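The refill shop that outlasted the supermarket

Last updated: Feb 28, 2018

When Gleice Magalhães took the lease on an old hardware store in Gemwood, the bank asked for a business plan and she gave them a page and a half. She wanted to sell laundry liquid, dish soap and vinegar by weight. Customers would bring their own containers.

The first winter was slow. Most people came in for the free coffee, and the vinegar drum leaked into the storeroom. By the second year she had 57 regulars on account, paying monthly. 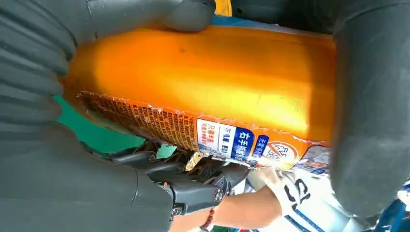 Labels are the weak point of any reused bottle. Oil and damp hands wear the print away, and a shop can't legally refill something if it doesn't know what was in it. Magalhães writes the contents on masking tape and dates each fill. Her supplier, Beltar, takes back its 30-litre drums and charges a deposit on every one.

Necati Dönmez drives in from his farm once a month with a crate of empties. "I used to take them to the tip," he says. "It was a long way to go to throw out plastic." He still buys bleach at the supermarket – the shop won't stock it.

Prices are not always lower. Dish soap costs less than the bottled kind, laundry liquid costs a little more, and the gap grows whenever freight goes up. 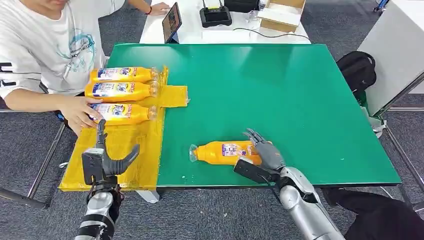

What to bring

Any clean bottle with a lid that closes. Rinse it the night before and leave it upside down to drain.

100 shares | 30 comments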